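Buanderie et vestiaire, site Zirnura
Fiche de contrôle d'avril, remplie par Mohcine Hegazy

Accès et circulation
Passage dégagé devant les machines : conforme
Sol sec, siphon propre : conforme
Porte coupe-feu fermée, rien devant : à reprendre
Commentaire : un chariot la bloquait à mon arrivée. Déplacé. Deuxième fois depuis l'hiver.

Machines
Filtre à peluches du sèche-linge Mesta vidé : non conforme
Commentaire : couche épaisse, surtout du sombre. Le filtre se vide après chaque cycle, y compris quand le suivant part tout de suite.
Gaine d'évacuation : conforme, pas d'écrasement
Joint de hublot de la laveuse Grosetti : usé en bas, ne fuit pas. À revoir au prochain passage.
Charge maximale 13 kg affichée : étiquette décollée, à remettre

Électricité
Prises et câbles : conforme
Multiprise derrière la table de pliage : à retirer. Puissance admise 2 000 W, le fer et le défroisseur y étaient branchés ensemble.
Arrêt d'urgence testé : conforme

Linge
Tri clair et foncé avant lavage : conforme
Poches vidées : conforme sur les bacs ouverts
Textiles doux (polaires, mailles fines) séparés du coton : non conforme
Commentaire : il y avait du noir pelucheux au milieu des serviettes. À laver à part, à l'envers, et à sécher à basse température. Ne pas laisser en boule dans le tambour.
Chiffons gras dans le bac métallique fermé : conforme
Piles sur étagère sous la limite de 110 cm : conforme

Produits
Bidons Kocabaş étiquetés et bouchés : conforme
Gants à disposition : une seule paire, en commander
Rince-œil : date de validité illisible, à remplacer

À faire avant le prochain contrôle : filtre, multiprise, étiquette de charge, rince-œil, bac séparé pour les textiles doux.
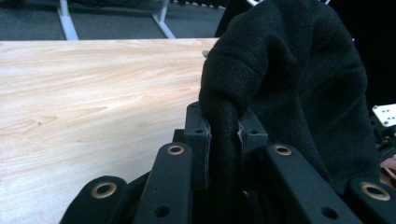

Senyo Yakubu : pour le bac séparé, d'accord, mais il faudrait un couvercle. Sur l'étagère du bas, le noir ramasse toutes les peluches des serviettes et on doit relaver. Je m'occupe de la multiprise demain matin.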